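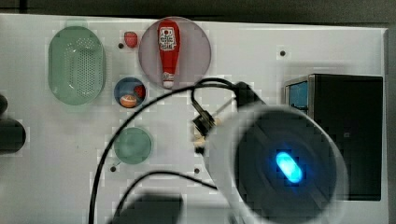
### 3.2 The play kitchen set

Anyone who has watched a small child set up a pretend lunch will know that the dishes matter every bit as much as the food, and we chose our set with that in mind. The Gindton collection keeps to a few pieces that most families would name without a second thought: a colander, plates, a bowl, a ketchup bottle, and a handful of pretend foods. We wanted things that invite sorting (and, we admit, things we were fond of ourselves!), and so the colors are soft greens, blues, and pinks, with the brighter reds and yellows mostly left to the food.

The bananas deserve a word of their own, as they came up again and again in our talks with parents in January. A bunch is a lovely puzzle for a play kitchen. Does it belong on a plate, like a snack, or in the colander, like something waiting to be washed?
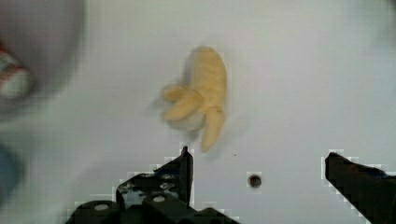
Families at Starncombe leaned toward the plate, while those at Rainer were happy to put fruit nearly anywhere, and we came to enjoy both answers. For the written guide we settled on 2 rules, and kept them short enough to read aloud. Fruit may go on any plate or in any bowl, and the colander counts as a dish only when the player says it does. Figure 2 shows pieces from the set on the white tabletop we used for all of the Grastbridge layouts.

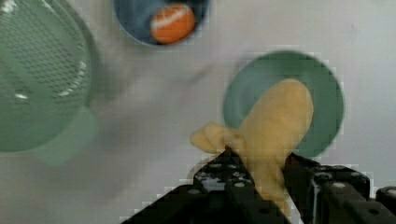

**Figure 2.** The colander, the blue bowl, and the round green plate, with the yellow banana.

Fabian Steiner, reading an early draft, wrote that the colander rule would puzzle younger players, who in his view treat anything with sides as a bowl, and he asked whether we might drop it altogether. We thought about this for quite a while. In the end we kept the rule in the guide but moved it to the back page, where a grown-up can find it if an argument breaks out over lunch.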